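Materials & Maintenance | Interviews | Reading time: 6 min

Hard water, soft water and the scale in between

15 January 2019

The plant room at Coelho has two softeners, a brine tank and a wall chart of weekly hardness readings that goes back to the year the building opened. The company maintains water treatment equipment for apartment blocks, small laundries and commercial kitchens. Its senior service engineer agreed to talk to us about limescale on the condition that we did not print a name, as the company prefers its staff to speak for the trade and leave marketing to others.

The engineer began with definitions. Hardness is the concentration of dissolved calcium and magnesium. In the United States it is usually quoted in grains per gallon, and one grain per gallon is equal to 17.1 milligrams per liter, expressed as calcium carbonate. "People phone us and say the water is at nineteen," the engineer said. "The first thing I ask is nineteen of what. Nineteen grains is very hard. Nineteen milligrams per liter is soft, and I would leave it alone."

Temporary hardness is the part that causes most of the visible trouble. It comes from calcium bicarbonate, which breaks down when the water is heated. Carbon dioxide leaves, calcium carbonate is left behind, and it settles on whatever surface is hottest. In a kettle that means the element or the base plate. In a storage water heater it means the element or the bottom of the tank, depending on the type.

Permanent hardness, mostly sulfates and chlorides, stays dissolved on heating and shows up when the water evaporates. The engineer considers the name unhelpful. "It can be removed perfectly well. It is only permanent with respect to boiling."

We asked how much temperature matters. The answer was that it matters more than most owners assume. The rate of deposit climbs steeply once stored water passes 140 degrees Fahrenheit, and a heater kept hotter than it needs to be will scale faster on the same supply. The temperature cannot simply be turned down, however. Stored hot water has to stay hot enough to control Legionella, and the engineer will not reduce a setting in a shared building without the written risk assessment in hand. "Scale is a cost. The other thing is a hazard. They are not traded against each other."

The conversation moved to softeners. An ion exchange unit passes water through a bed of resin beads charged with sodium. Calcium and magnesium stick to the resin, and sodium goes into the water in their place. When the bed is exhausted it is flushed with brine, which reverses the exchange, and the calcium goes down the drain. The principle has been in use for more than a century, and the engineer sees no reason for anyone to be excited by it.

The usual fault is poor setup. A controller that regenerates on a timer will waste salt in a half-empty building and run short in a full one. A metered controller tracks the volume used, but it has to be given the right hardness figure. At Rura, an apartment block on the company's books, the controller had been left at the factory value and the supply was well above it. Residents had softened water for part of each cycle and raw water for the remainder. The test results looked random until they were plotted against volume. "Thirty-one gallons too late, every cycle," the engineer said. "The resin was fine. We changed one number."

Salt bridging is the next most common. A crust forms in the brine tank with a void under it, and the level looks correct from above while no salt is dissolving. It is checked with a broom handle. Humid plant rooms are worse for it, and overfilling makes it more likely. The company's own rule is to keep the tank no more than two thirds full and to let the level fall low once a year, normally in October, before the heating season begins.

We raised the subject of magnetic and electronic conditioners, which clamp to a pipe and are sold as an alternative to salt. The engineer was careful. These devices do not remove calcium, so a hardness test taken before and after will show the same value. The claim is that they alter the way crystals form. Some published studies report an effect under particular flow conditions and others report none. "I don't fit them, because I can't measure what I would be signing for. If a customer already has one, I don't take it off either."

On cleaning, the advice was plain. Calcium carbonate dissolves in weak acid. Citric acid is preferred for kettles and coffee equipment: it has little smell, it rinses easily and it costs little in powder form. Vinegar works more slowly. Citric solution should be used warm at most, as very hot solution in hard water can throw down calcium citrate, which is more stubborn than the deposit it replaced. Acid of any kind is kept off marble, limestone and cement grout, and is never combined with bleach.
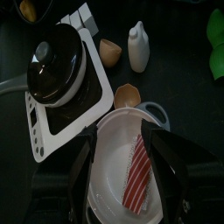
Abrasion comes second in the engineer's order of work. A film left after soaking can be rubbed away, but scrubbing a dry deposit takes more effort and puts fine scratches into plastic and soft metal. New scale then has a rougher surface to grip. On glass shower panels the same reasoning applies, and a squeegee after each use does more than any product, as it removes the water before it can evaporate.

Soap is a separate matter. In hard water, ordinary soap reacts with calcium to form an insoluble curd, the gray ring seen on tubs and basins. It responds poorly to acid alone and is better treated with a detergent first and acid afterward. Synthetic detergents form far less of it. Dishwashing liquid therefore behaves tolerably in most supplies, while bar soap does not.

We asked what a household should do before spending money. The engineer's list was short. Get the supplier's hardness figure and confirm its units. Test at a cold tap with a drop kit, as paper strips read in wide bands. Look inside the kettle after a month of normal use. If the supply is under seven grains, descale when needed and stop there. Above that, a softener becomes a reasonable purchase where there is a storage heater to protect, provided someone is willing to keep it in salt.

One unsoftened cold tap is usually retained at the kitchen sink. The sodium added by a softener is modest, but it rises in proportion to the hardness removed, and anyone on a restricted diet should ask a doctor about it. Garden lines are also left raw, as sodium does the soil no good.

The company is now logging two sites, Zurus and Clumevari, with continuous conductivity probes. Conductivity is a poor guide to softener performance, as swapping calcium for sodium hardly changes it, and the engineer acknowledged this without being pressed. The probes are there to catch brine carryover after regeneration. Hardness is still tested by hand, in a glass vial, by counting drops until the color turns from red to blue.

Filed under: Water, Plumbing, Building Services

This site uses cookies to remember your preferences and measure traffic. By continuing to browse you accept our cookie policy.

Contact | Terms of use | All rights reserved | Back to top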